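Cusumura Community Help > Kitchen & Table

Glossy white table shows every spot, how do I stop it?

Posted 10 August 2021 by skullex19

Got a white glossy table in May, the kind with the faint grid of squares in the top. Looks great until anybody eats at it. Donut glaze dries into shiny patches, mugs leave rings, and under the ceiling lights you see all of it. Been using dish soap and a sponge, then a paper towel. Streaks every time. Also crumbs seem to get into the grid lines?? Don't want to put a tablecloth on, the white is why I bought it. 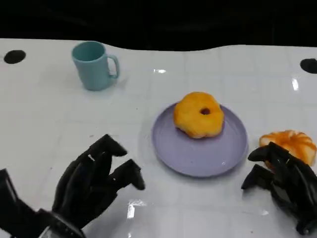 Teal mug, lavender plate, donut and the other pastry on the white table

Anything that works without dulling the shine? Tried vinegar once, smelled bad and didn't do much.

2 answers

Answer from shen_1148 (accepted, 8 votes)
Too much soap. One drop in a bowl of warm water, wring the cloth till its nearly dry, wipe, then go over it again with plain water. Dry right away with microfiber, not paper towel. Paper towel is where my streaks came from. For dried glaze lay a warm damp cloth on it for 2 minutes and it wipes up, don't scrape. Grid lines: soft toothbrush, go along the line not across. Skip the vinegar until you know what the top is made of. And no scrubby side of the sponge, ever, it'll haze.

Answer from rurkutcombe (1 vote)
coasters. and bigger plates lol. we had a white table and gave up, got a brown one

Comment from skullex19
Did the two cloth thing last night, way better. One ring still there but its faint. Will try the toothbrush this weekend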